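Lesezeit: 2 Minuten

Was kostet eigentlich ein Griff in den Karton? Besuch bei Wivum, 16. Juli 2024

Unser Betrieb nimmt Retouren an, vor allem Plüsch, Socken und alles, was sich knüllen lässt. Im Februar hat die Geschäftsleitung beschlossen, dass wir uns "mal etwas mit Robotern" ansehen. Das Wort "etwas" stand so im Protokoll, eine Budgetzeile stand nicht darin. Ich durfte also zum Besuchstag von Wivum fahren, mit einem Notizblock und dem Auftrag, nichts zu unterschreiben.

Der Empfang war freundlich, der Kaffee kam aus einer Maschine, die ohne jede Automatisierung auskam. Dann ging es durch einen langen Flur zu den Arbeitsplätzen.

Gleich am Tisch

Erwartet hatte ich einen Käfig mit Lichtschranke und gelbem Arm. Wivum fängt kleiner an, nämlich mit Greifern, die man in der Hand führt. Man sammelt damit Griffe, und aus den Griffen soll später das Programm für den Arm werden. Als Ware dienten Stoffsachen im offenen Pappkarton, also ziemlich genau das, woran bei uns bisher jeder Anbieter die Lust verloren hat. Dass die Tischdecke gemustert ist und hinten noch Plüschtiere und ein Handy liegen, fand ich beruhigend. Bei uns sieht es auch so aus, nur ohne Tischdecke.
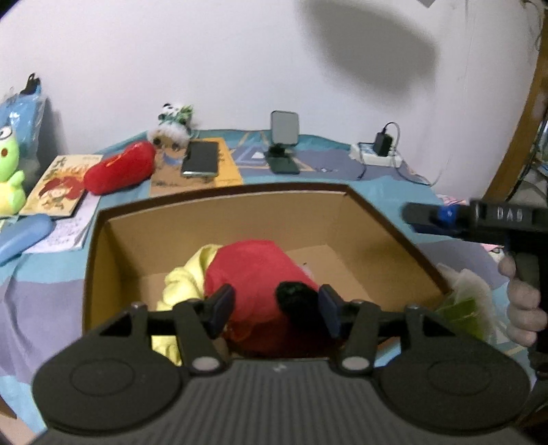
Was im Angebot steht

Zwei Pakete wurden vorgestellt. Das kleine heißt Iter und umfasst den Handgreifer, die Software und eine Einweisung. Der Listenpreis liegt bei 2.000 Euro pro Stück, und ein Einzelplatz ist nach Auskunft des Hauses "selten sinnvoll", man plane besser mit 2. Das hatte ich befürchtet. Die Fingerauflagen gelten als Verschleißteil, der Satz zu 160 Euro. Wie lange ein Satz hält, hänge vom Material ab. Auf meine Frage, von welchem Material, hieß es: vom Material.

Das große Paket enthält den Arm von Jelstead samt Gestell und Inbetriebnahme. Den Preis gibt es auf Anfrage. Ich habe angefragt und bekam die Auskunft, dass man dafür eine Anfrage stellen müsse.

Der eigentliche Posten ist ohnehin die Arbeitszeit. Für eine neue Warengruppe empfiehlt Wivum über 200 Griffe als ersten Versuch, ehe man überhaupt über den Arm redet. Die macht ein Mensch, der in dieser Zeit keine Retouren bearbeitet - eine Zeile, die im Prospekt fehlt und die ich in unsere Tabelle ganz nach oben gesetzt habe.

Ein voller Karton

Interessanter als die Preise war für mich die Mischung. Flauschiges neben Gestricktem, dazwischen einfacher Stoff, alles auf einem Haufen: So kommt es bei uns an der Rampe an. Am weichen Zeug entscheidet sich, ob sich die Anschaffung lohnt, und für den Blick auf so einen Haufen hätte ich auf manche Folie verzichtet. Wer selbst hinfährt, sollte einen eigenen Karton mitbringen. Ich hatte meinen im Auto, wo er sehr gut aufgehoben war.
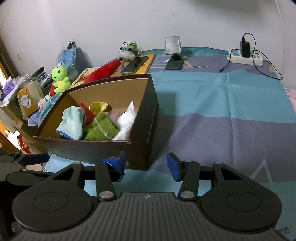
Vergleich mit Nishimura

Von Nishimura liegt uns seit Februar ein Mietangebot vor. Die Monatsrate ist hübsch, die Mindestlaufzeit weniger, und Ersatzteile laufen über einen Rahmenvertrag, den noch keiner von uns bis zum Ende gelesen hat. Bei Wivum kauft man und besitzt dann etwas, das man notfalls in den Schrank legen kann. Unser Schrank ist allerdings voll.

Mein Vorschlag für die Budgetrunde: zwei Iter, dazu zwei Sätze Fingerauflagen, und die Stunden für die Griffe als eigene Kostenstelle. Der Arm von Jelstead bleibt draußen, bis ein schriftlicher Preis vorliegt. Offen sind noch die Lieferzeit, die Schulung für die Spätschicht und die Frage, wer den zweiten Tisch freiräumt. Unterschrieben habe ich nichts, einen Kugelschreiber habe ich trotzdem mitbekommen.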